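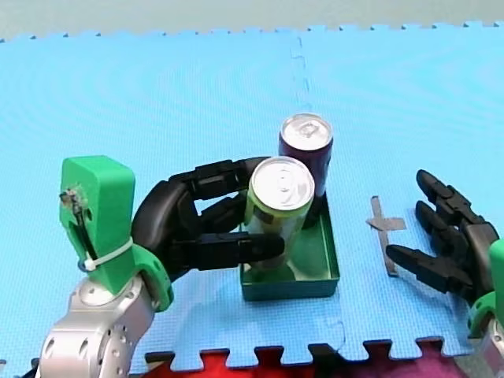
Two Arms, Two Cans and a Saturday in Hurimbridge

The Previvcombe workshop opened its doors to the neighborhood last Saturday, and 163 of us walked through them, which is a lot of people for a building with one restroom. The sign out front promised "the future of handling." The future of handling starts at ten, needs a folding chair if you want to see anything, and has a great deal to do with soda cans.

The main event was Nerkotau, a project that teaches a pair of robot arms to do what most of us do while looking for the remote. The job was easy to explain. A yellow-green can and a dark purple one stand in a shallow green tray on a foam mat. Beside the tray is a cross of tape. The robot takes hold of a can, and the can goes to the cross. My nephew wanted to know if it would then open it. He was told that was a separate grant.

I had come expecting something quick. The arms move the way I move when carrying somebody else's birthday cake. The hand comes in low, thinks it over, wraps its fingers around the can and thinks it over some more. You find yourself leaning forward. A man in the second row said "easy, easy" under his breath, and I don't believe he knew he was doing it. When the first can went down on the tape, we clapped like parents at a recorder concert.

The third try went less well. The can tipped, rolled to the edge of the mat and was met with a groan you could have heard out in the parking lot. The staff took it calmly. They have 3,306 tries saved on a computer in the back, good and bad, and they told us the bad ones are worth keeping too. I would like to see this policy adopted by my bowling league.

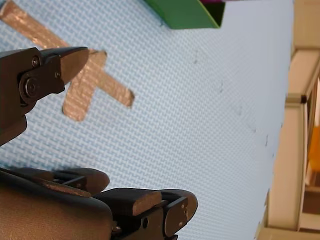
After the break they let us ask for changes. Could the can start at the other end of the tray? It could, and the arm found it after a pause long enough for me to finish a cookie. Could it do both cans at once? We were invited to come back in December. Could it do the dishes? This was asked four times by four different people, and each time the presenter laughed as though it were new, so whatever they pay her should be raised.

The second stop on the tour was Correa, the rolling cart that carries parts from the storeroom to the benches. Correa is rated for 70 pounds and beeps when it turns left. It does not beep when it turns right, and the people who work there have learned to live with this. Children were allowed to stand in its path to see if it would stop. It stopped. Several of them then had to be removed from its path so the tour could go on.

Coffee was good. The doughnuts were gone by 10:40.

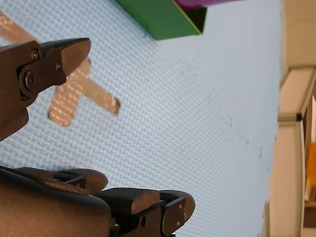

How long before one of these can do the job without a person standing by?

The staff wouldn't give a year. Their own goal is 1,000 tries in a row without anyone stepping in, and for now there is always a person at the bench with a hand near the stop button during a run.

Previvcombe plans another open morning in December. Sign up at the front desk, and bring your own chair if you are under six feet.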